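3.2 What people told me about their evening light

I went into this part of the study thinking I'd be writing about brightness. I had my lux meter, I had a spreadsheet with far too many columns, and I figured the 34 households in Wekby would mostly sort themselves into bright homes and dim homes. Well, no. What people wanted to talk about was which lamp. 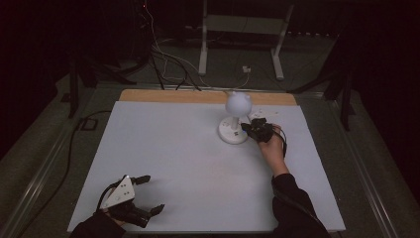 Almost everyone had a favorite, and it was hardly ever the strongest one in the room. I started asking about it on my third visit (I should have asked from the start, so the first two homes are missing from Table 4) and the answers ran so long that I had to buy a second notebook. One woman in the Bassey apartments switches hers on before she takes her coat off. Her neighbor won't let his kids touch the big ceiling light after dinner, and they've stopped asking.

The meter readings do back this up. Median light at the main evening seat was 34 lux, well under the 125 lux I'd guessed from the Valel pilot, and only two homes ever got past 300. I went back and checked the meter against Ji-hoon Han's, just in case mine was off, and the two agreed nicely.

Figure 3. A lamp-like object with a round frosted globe.

Now, sleep. We collected 137 usable diary nights, which is fewer than I'd hoped for, and November was a rough month for colds. People who kept to one lamp after 9 p.m. wrote down earlier bedtimes, but they were also older and more of them lived alone, so please don't read too much into it! I ran the model with and without age and the effect shrank by roughly half. I still think there's something in it. The Bitari group saw a similar pattern with a different diary form, and I come back to their numbers in Section 4.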